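The Night Bench

Anghel called at ten past nine and said Ida was dropping things again. I already had my coat on.

Flevport in February, rain coming in sideways off the docks, the number 50 bus late. I ate half a sandwich under the shelter and put the other half in the tool bag, where it got into the hex keys. Found lettuce in there for days.

Ida is the arm on the left bench at Fakano. White and gray, two black fingers, a blue light on top that my daughter would call cute. Somebody before me named her and nobody would own up to it. On paper she is cell 1836. Anghel always used the number when he was mad at her.

"1836 let go twice," he said at the door. "Twice since supper."

"Let go of what?"

"The bread."

I put my bag down. Of course it was the bread. 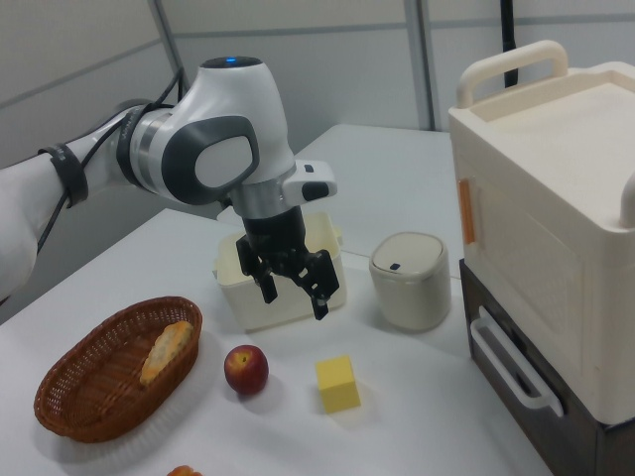 Séverine Carré
Night maintenance tech, and sometimes writes stories

First thing, you don't touch the arm. You look. My old boss taught me that and he was wrong about most things but not that one. So I stood with my wet sleeves and looked. Bread in the wicker basket, apple next to it, the cream box in the middle where things were suposed to end up. Fingers open over the box. Waiting, you'd say, if you were the kind of person who says that about machines. I am, after midnight.

"Well?" said Anghel.

"Give me a minute."

"The morning people want 100 clean picks before they sign."

"Then give me a minute and go make coffee."

He went. He's not a bad man. He has two kids and a landlord and Fakano had told him in writing, dated 2022-02-10, that if the bench wasn't signed off the contract went up the coast. He showed me the letter once, folded very small. After that he carried it in his shirt and kept patting it.

Stop button in. Lockout on. My tag, my padlock, key in my left pocket, always the left.

Then the fingers. I wiped the pads with a dry cloth, then a damp one. Crumbs in the slots. Sugar, or grease, or both, a sort of gray paste by now. You could have picked up a brick with those fingers and felt good about it and then lost a bread roll every time. I used a wooden toothpick for the slots because the brush only pushes it deeper. Forty minutes on two fingers. My back hurt.

"It's dirt?" Anghel said, with the coffee.

"It's partly dirt."

"What's the other part?"

I didn't know what the other part was. I moved the left finger by hand and it was fine. Moved the right one. Fine, fine, then a little catch. So small you'd think you made it up. I did it again with my eyes shut. There.

A screw. It's always a screw, except when it's a cable. This one had backed out maybe half a turn and the link was riding on the head of it. I took it out, cleaned the thread, one drop of the blue stuff, back in. Checked it with the little torque driver. Then checked its neighbor, and that one was loose too – not much, but enough to make me swear in front of Anghel, who pretended he was reading the coffee cup.

"When did anybody last do these?" I said.

"There's a log."

"I know there's a log. What does it say?"

He got the log. It said every 500 hours, and there were initials all down the column, very neat, same pen. I know what a column looks like when a person fills it in over a year, with different pens and a coffee ring and one line where they were in a hurry. This wasn't that. This was somebody sitting down on one afternoon.

I didn't say it. He didn't either. He patted his shirt.

They were his initials.

Rain on the roof. I finished the second screw and put the driver away and took longer than I needed to find its slot in the case. What do you say? I've signed things. Everybody on nights has signed something. The year my mother was sick I signed a whole month of filter checks on a line across town and I still dream about those filters.

"I was going to do them," he said. "All of them. I was on my own from November."

"I know."

"She was running good. So I thought, next week."

"Anghel. I know."

I took my lock off. You say it out loud before you power up, even with one other person in the room, so I said it. Clear. And he said clear. He stepped back behind the tape and I stepped back behind the tape.

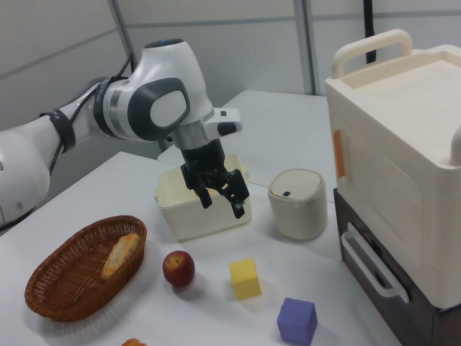 Zero first. She has to find her zero before anything else or you're only guessing. Then open, close, open, close, no load, and me with my head on one side like a dog, listening for that catch. Nothing. I made her do it again slower. Nothing. Then the force check on the foam, which is soft and forgives you, and then the apple, which doesn't.

Then the bread.

I let Anghel start it. Seemed right. She went over and came down and closed, and he had his hand flat on that letter the whole time. Up. Across. Over the box. Open.

"One," he said.

We did them all. I'm not going to tell you it was exciting. Somewhere past the middle I sat down on the floor. He kept counting, out loud, in his own language for a while, then back. The coffee went cold and we drank it anyway. At four the rain quit and you could hear the cranes.

When it was finished he opened the log to a new page. He wrote the screws, both of them, and the half turn, and the dirt in the pads. He wrote my name. Then he sat there with the pen.

"The other pages," he said.

"What about them?"

"If I cross them out they'll ask."

"They'll ask," I said.

I was packing up, I had my back to him, I wanted very much to be on the bus. I heard the ruler come out of the drawer. He's a neat man. He turned back to the first page and drew a line through the first set of initials, and wrote "not done" beside it, and then he moved the ruler down.

I missed the first bus. I held the pages flat for him, the binding on that thing is terible.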